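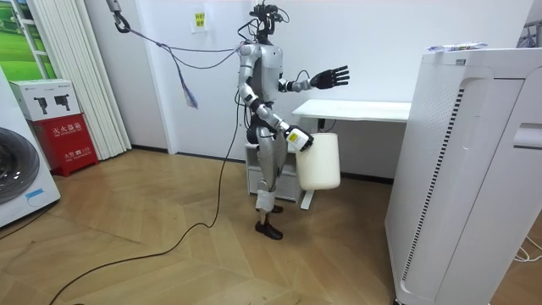
Unit 4: Reading a Humanoid Service Offer

Our case this week is the Susten package, a humanoid robot leased with setup and support. The seller is Mahuika. Read the offer sheet before class and bring your notes.

What the offer includes
One robot with two five-fingered hands
Overhead tether and hook for standing work
25 hours of on-site setup
Usari, the software used to record and replay tasks

What it leaves out
Floor repairs, network wiring and spare fingers are billed separately. Hands are covered for 12 months or 1,000 hours of use, whichever comes first. The legs have their own terms – see page 2 of the offer.

Power
The robot in our case runs on a cable. Work out the reach you need from the outlet to the farthest task, and mark where people will have to step over the cord.

Hands
Small round objects are a fair test of a grip. Ask the seller for results from at least 100 tries with the same object on the same table, failures included. Fletcher Tawhiri's review of the rival Gerkis kit used this method and is in the course folder.
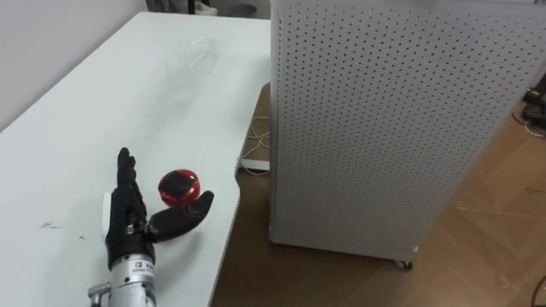

Figure 2. Right-pointing thumb and upright fingers, with a small red object near the thumb tip.

For next class
Write one page on whether a small repair shop should take the lease. Give the yearly cost, the tasks you would try first and two questions for Mahuika. Papers are due by 4 p.m.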